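Skevard House: care of the refectory tables and boards

March 2026

The programme to renew the tables and serving boards in the Skevard House refectory has now reached its second stage. Members will recall that the Hamura room was closed for part of December while its older tops were sanded and oiled. In all, 205 pieces have been inspected, of which 182 were found fit to remain in use. The others will be repaired by Arnar Joinery or withdrawn.

Pale, fine-grained surfaces have been chosen for the new work, to be used alongside the darker, warmer boards already in the house. 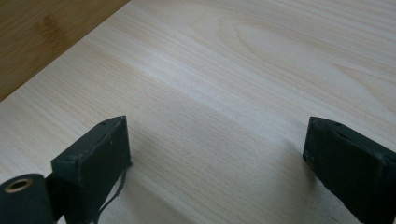 Light finishes show marks sooner than dark ones, and members are asked to wipe up spills promptly with a soft, damp cloth, following the direction of the grain. Scouring pads and bleach must not be used. Hot dishes should be placed on the mats provided - these are kept in the sideboard by the Hijazi room door. Boards should be lifted when moved, never dragged across a table top.

A second coat of oil will be applied to the boards once the repairs are complete. Comments on the new finish may be left at the front desk.

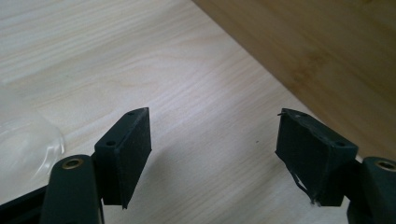
One member has written to ask whether the darker boards might be kept for bread, as they were in the old dining room, and whether the oil is suitable for surfaces that touch food. The house office confirms that it is, and that the first request will be considered when the boards return.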